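How to stop a draughty window without buying a new one

Replacement glazing is a lovely thing, and so is having 4000 pounds spare. Until the two coincide in my house, I fix the windows I've got. Most draughts come from tired seals and handles that no longer pull the sash in tight. Both can be sorted in an afternoon with tools you already own and have probably lost.

What you need

A tape measure, a crosshead screwdriver, a set of Allen keys, scissors, washing-up liquid, an old cloth and a roll of replacement gasket. I use Bremer bubble gasket because the shop in Pelitz stocks it. Nogueira's flipper type does the same job for the windows that need it.

Step 1. Find the draught

Pick a windy day in January, when your motivation will be at its peak. Wet the back of your hand and move it slowly along the edge of the closed window. Then shut a strip of paper in the sash every hand's width or so and tug. Where the paper slides out easily, the seal has given up. Mark those spots with masking tape, or you'll be doing this twice.

Step 2. Pull out the old gasket

Open the window fully and find the join in the rubber, usually at the top. Hook out an end and pull. It will come away in one satisfying ribbon or in 335 unsatisfying crumbs. Keep a piece as long as your finger, as you'll need it to match the profile at the shop.
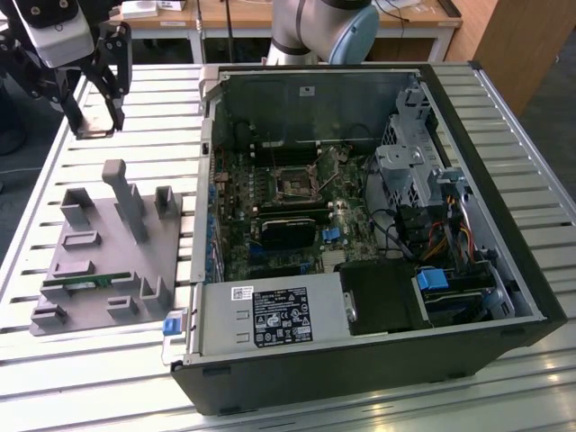
Cleaning the groove is the dull bit, and the bit that decides whether the new seal stays in. Run a damp cloth and a little washing-up liquid along it, then a dry cloth, then an old toothbrush for the corners. If the sash lifts off its hinges easily, work on it at table height. A slatted metal table like the white one under my computer, currently on its side with its panel off, is ideal once you've laid a towel over it. Bare metal scratches uPVC, and I have the window to prove it.

Step 3. Fit the new gasket

Start at the middle of the top edge and press it in with your thumb. Don't stretch it. Stretched gasket shrinks back over the winter and leaves you a neat little gap to remember me by. Snip the inner lip at each corner so it bends without bunching, and butt the ends together.

Step 4. Adjust the handle side

Look for the small round cams on the locking strip. If yours take an Allen key, give each one a quarter turn towards the seal, close the window and repeat the paper test. Stop as soon as the paper grips. If the handle now needs both hands and a run-up, back it off a touch.

Misting between the panes is a different complaint, and no amount of rubber will cure it. That's a new sealed unit, which I'll cover on the Ererell page when I've finished arguing with mine.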